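Search this site Search Go

January 2018
Posted by Haoran Su

Okay, psalm thread! I've been going to sung evening prayer at the Skesholm chapel and I have to tell people about it.

Short posts, because I'm typing between things.
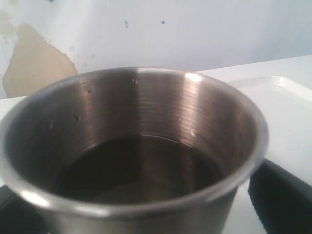
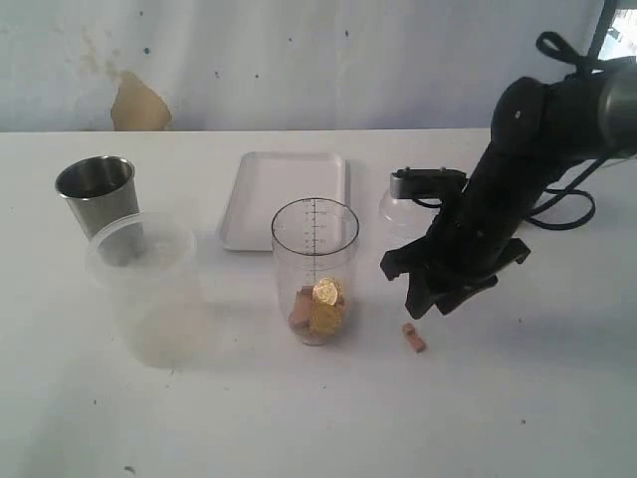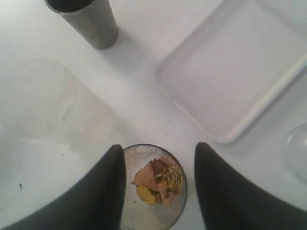

Last changed: August, typos fixed

So the psalms are poems, and people have been singing them for a very, very long time. I knew that. I'd just never sat in a room and done it, and wow, it's different from reading them.

The way we sing them is called antiphonal. Two sides of the room face each other and trade verses back and forth. You sing, then you get to listen!

Most verses come in two halves, and the second half often says the first again in new words, or pushes it further. Once you hear that you can't stop hearing it.

There's a little silence in the middle of each verse. I barreled right through it my first evening (loudly, all alone). Xiaoyan Lu, who leads our side, just smiled and tapped the star printed in the book. The star means wait.

The tune is hardly a tune. You stay on one note for most of the line and then it bends at the end. If you can hum, you can do this.

My favorite so far is Psalm 13. It starts with "How long" and keeps asking it, and by the last verse the same person is singing. Six verses, the whole trip.

And some of them are angry! Really angry. Plinden's little guide to the psalter has three pages on why monks kept those in, and I've read them over and over.

Someone asked about Psalm 119. Yes, it's the huge one. In Hebrew it's an alphabet poem, eight verses for each letter. We take it in chunks.

If you want to try it, look for "evensong" or "vespers" near you and sit behind somebody confident. Going again tonight, and I think it's one of the angry ones.

Contact | © Haoran Su | Back to top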